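Wrist camera placement and egg task failures
Forum: Student Projects > Manipulation

vbiro_arm
Posted 3 January 2024

Second-year project, team of 2, entered for the Sasville tabletop challenge. The task is breakfast: put the egg on the bread, leave the cubes alone, release, retract. We train a policy on teleoperated demonstrations. We have 208 usable ones, recorded in December.

The bread pick works. The egg place does not. On most failed runs the arm reaches the correct plate, then lowers with an offset toward the bread's corner and lets go too early. Training loss is flat and low, so I don't think it is undertrained. Input is the wrist camera only, plus joint positions. We rotate the plates between episodes and swap cube positions by hand.

Wrist view with the egg on the bread:
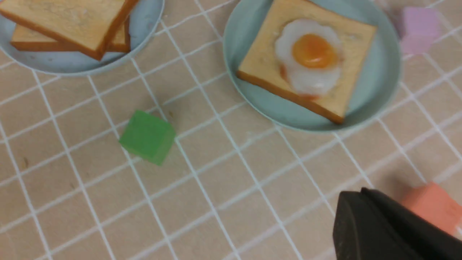

Wrist camera, egg plate at top, one finger in view lower right.

Any ideas before we record more? Our lab slot is short and I would like to use it on the right thing.

Vilmos Bíró

gridline
Reply 1

Your camera is aimed too low. The egg plate runs into the top border and the lower half of the picture is mostly bare cloth. You are spending pixels on fabric. Tilt the mount up until the plate is in the middle at release height, then record again.

smaranda_p
Reply 2

Disagree with gridline. If he tilts up, he loses the finger, and the finger is the only visual cue for where the gripper is. I would keep the mount and add a fixed overhead camera. We did that on our Wovon arm for the Bronport course and the early releases mostly went away.

Also, which resolution are you feeding the network? The lavender cube in the upper right is blurred while the egg is fairly sharp. If the lens is fixed focus, check what it does at your actual release height.

Smaranda Pîrvu

vbiro_arm
Reply 3

Resized to 300 on the long side. Lens is fixed focus. I have not checked sharpness against height, will do.

Overhead camera is possible but the rules give a penalty for a second sensor.

gridline
Reply 4

He has joint positions. He doesn't need to see the finger to know where it is. Forward kinematics gives you that for free.

smaranda_p
Reply 5

Only if the mount is rigid and calibrated. Ours flexed every time somebody bumped the cable. Seeing the finger in the same picture as the target cancels that error.

tolstack
Reply 6

Separate issue. The egg is rotated relative to the bread, and the bread is rotated relative to the cloth grid. How do you score a placement? If your demonstrators never agreed on an egg orientation, the policy may average between them and that will look like an offset. Plot the final wrist angle for all 208 episodes. If you see two clusters 90 degrees apart, there is your problem.

vbiro_arm
Reply 7

Plotted it. Two clusters, not quite 90 apart but close. One is me, one is my teammate. Scoring only checks that the egg stays on the bread, so we never fixed an angle.

gridline
Reply 8

That explains the offset. It does not explain the early release. I still say tilt the mount.

vbiro_arm
Reply 9

Plan for the next slot: retrain on my episodes alone, same mount, same test positions. If the early release is still there I will try a small tilt that keeps the fingertip in view. Logs go in the Major branch of our repo when the runs finish.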